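4. First sort: getting both arms to share one bin

I'm assuming you've finished section 3 and both arms are bolted to the frame. Mine live in our shared workshop in Isbridge, and I do this bit on a quiet Friday when there's less traffic past the bench!

1. Put the bin in the middle of the table, open side up. I draw round it in pencil so it goes back to the same spot every time.

2. Drop in two things that are easy to tell apart. I like sandals (a pale one and a dark one), as the chunky straps give the fingers something to go for.

3. Set the speed limit to 20 per cent in the settings file. Leave it there for the whole of this section, please, however bored you get.

4. Jog the left arm until its gripper is over the near corner of the rim, then stop. Do the same on the right, but keep that one outside the bin for now.

5. Save both positions. Tiina Riihimäki names hers by date, I just call mine "hover".

Note: leave a good loop of slack in the cables. My first lot were 200 mm too short and tugged at the elbow on every reach.

Caution: only one gripper in the bin at a time until you've done section 5. Keep your hands out too, and the stop button close by.
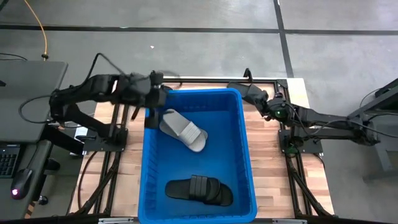
Fig. 4: Left arm over the bin, right arm waiting outside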